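Chapter 5
Small Wastes: Trays, Scoops and Bins

Most household manuals give the litter tray a single line: scoop daily, change weekly. The line is repeated so often that few readers ask where it came from. This chapter asks, and the answer is not flattering to the manuals.

Take tools first. Sellers like Clanel offer scoops with "ergonomic" handles, a word that seems to mean curved. Many owners ignore the offer and wrap a handle themselves, in the way a racket handle is wrapped. A thick, overlapping wrap fills the hand better than thin plastic. Whether it is any cleaner is another matter, and the seams deserve a hard look. 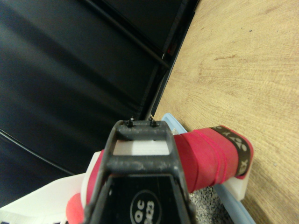 5.1 What the scoop is supposed to do

A slotted scoop is a sieve. It lets clean granules fall and holds back what has clumped. The claim that finer slots save litter rests mainly on the Mesgate survey of 741 homes, which asked owners what they thought they used. It weighed nothing. We should treat its figures as opinions with decimal points.

The lidded bin has a better case. Put it right next to the tray and the scoop has a short way to travel.

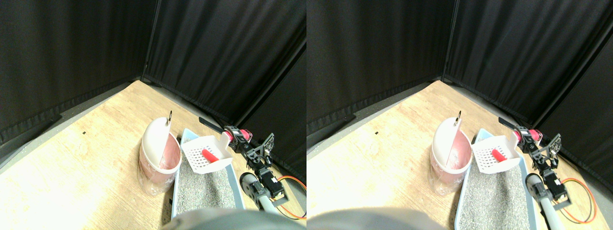 Even so, a short trip does not prove a cleaner floor. Aleksandra Zieliński kept records in 49 homes in Marau and swept up stray granules in nearly all of them, bin or no bin. Her sample was small, and she says so, a courtesy the Mesgate authors did not extend to their readers.

5.2 Handles and habits

Does a padded grip make people scoop more often? Yeom thought so, after around 200 interviews. Read the questions before you accept the result.
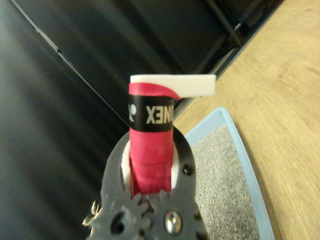 Figure 5.3 Pink wrapped handle with a black finishing band, beside a filled tray.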